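Préparer une démonstration de l'atelier de simulation pour une journée portes ouvertes

Fiche pratique à l'usage des intervenants – site de Lalport, session de mars

La démonstration dure 14 minutes et s'adresse à des groupes de 10 visiteurs au plus. Elle se déroule entièrement sur écran, dans l'environnement virtuel Grevine.

1. Ouvrir la salle virtuelle et charger la configuration « Visite ».
2. Régler l'affichage à 100 % et couper les notifications du poste.
3. Placer le bras jaune en position de départ, puis le bloc bleu sur la table.
4. Annoncer la tâche au public avant de lancer le mouvement.
5. Exécuter le cycle une première fois sans commentaire, puis une seconde fois en s'arrêtant à chaque étape.

Mme Zoriana Hladun assure l'accueil des groupes ; les questions techniques sont transmises à M. Orest Vakulenko. 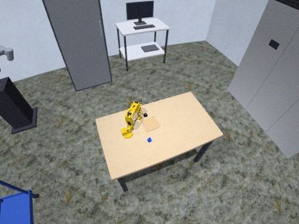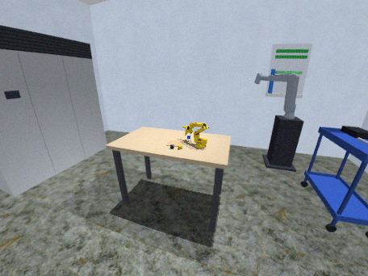
Le choix du point de vue relève de l'intervenant, qui veillera à le fixer avant l'entrée du groupe. Les visiteurs suivent mieux le geste lorsque le bras et le bloc restent visibles ensemble. Dans la seconde vue, le bloc bleu se trouve juste sous le poignet du bras jaune – c'est à ce moment qu'il convient de suspendre le cycle et d'expliquer l'approche de la pièce. Le bras gris sur son socle noir ne participe pas à la démonstration ; on le mentionnera seulement si un visiteur pose la question. Entre deux groupes, recharger la configuration et vérifier la position du bloc.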